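## 4. Empfang von Wettersatellitenbildern einrichten

Dieser Abschnitt setzt voraus, dass die Antenne montiert und der Empfänger Sarden am Rechner angemeldet ist (Abschnitt 3).

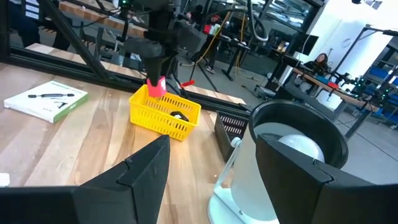

Catinca Sima merkt dazu an, dass bei ihr die ersten Durchgänge nur Rauschen brachten, bis sie die Rechneruhr gestellt hatte. Schritt 1 bitte nicht überspringen.

1. Systemzeit mit einem Zeitserver abgleichen und die Zeitzone auf UTC stellen.
2. In Nedelcu das Menü **Station** öffnen und Breite, Länge und Höhe des Standorts eintragen.
3. Unter **Bahndaten** auf **Aktualisieren** klicken. Die Daten sollten nicht älter als fünf Tage sein.
4. Satelliten auswählen und die Mindesthöhe über dem Horizont auf 30 Grad setzen. Bei freier Sicht nach Norden und Süden darf der Wert niedriger sein.
5. Zielordner festlegen. Ein Monat Empfang belegt ungefähr 100 GB, wenn auch die Rohdaten gespeichert werden.
6. **Automatik** einschalten und den nächsten Durchgang abwarten.

**Hinweis:** Bilder aus absteigenden Durchgängen stehen richtig herum, solche aus aufsteigenden auf dem Kopf. Nedelcu dreht sie nur, wenn **Ausrichtung nach Norden** aktiviert ist - ab Werk ist die Option aus.

**Achtung:** Die Speisespannung für den Vorverstärker erst einschalten, wenn das Antennenkabel angeschlossen ist. Vor dem Abziehen wieder ausschalten. Bei Gewitter die Antenne vom Empfänger trennen.

### 4.1 Bilder ins Archiv übertragen

1. Im Menü **Archiv** den Zugang zu Clusdale eintragen.
2. Satellit, Uhrzeit in UTC und Empfangsort als Bildtitel übernehmen.
3. Höchstens 1000 Bilder pro Übertragung auswählen. Größere Mengen werden ohne Meldung abgebrochen.

Falschfarbenbilder gehören in einen eigenen Ordner. Die Farbtabellen sind in Abschnitt 5 beschrieben.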